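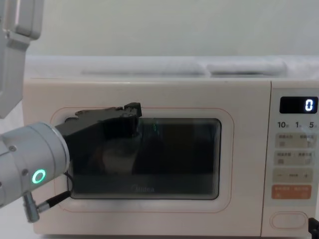 A gripper against the microwave door, kitchen bench.

Progress report: equipment and spending
Livus household arm project, second reporting period, to April

Summary for those who read only the summary

We are on schedule, slightly under budget, and in need of a decision on cables. The two-arm station is working every day. The request at the end of this report is for the gripper money we told you last year we would not need.

What we bought

Both arms came from Nostine under the original quote. The stand came from Šindelář, whose price was fair and whose delivery estimate was a work of imagination. We lost 14 working days to it, and used them to write the bench procedures, which are now much longer than anyone intended.

The microwave was not in the plan as a budget line. The proposal said "common kitchen appliances," and we took this to mean things people would give us for free. What people give you for free is a microwave that doesn't work. We bought one, with a touch panel and an oval button that opens the door, and charged it to consumables. If you would like it moved to capital equipment, we will move it, though it may be the first item in that category to have a popcorn budget.

Work at the bench

Microwave tasks take up most of the schedule this period. We split them into approaching the door, making contact with the front, pressing the door button, and working the panel. Contact is where the planning assumptions have suffered most. The black gripper plates we specified are flat and stiff, a fine choice for boxes and a less fine one for a smooth appliance front. The proposal allowed for one set per arm for the whole grant. That was optimistic, and we were the optimists.

Cables are the other lesson. The gripper cable runs outside the wrist, and every new task means checking its slack again. We had budgeted for cables as if they were furniture. They should be budgeted like socks.

Spending

Spares and consumables stand at $1,306 for the period, microwave included. Nothing was spent on travel. The service contract has not been used, so we can't say yet whether it is good value or just well written.

What we plan to buy next

Ikow has quoted for softer fingertips that fit our existing mounts, with delivery in 5 weeks. We would like 7 sets: one for each arm, and the rest on the shelf. We also want spare cables and connectors, ordered together to save on shipping. A second appliance can wait until the next period.

Decision requested

Please approve moving the unused travel money to grippers and cables. The Ikow quote runs out at the end of the month, and their sales office has been cheerful but firm about it. If the answer is no, we will carry on with the current plates and cut the panel tasks first — they are the hardest on the fingertips and the easiest to put back later.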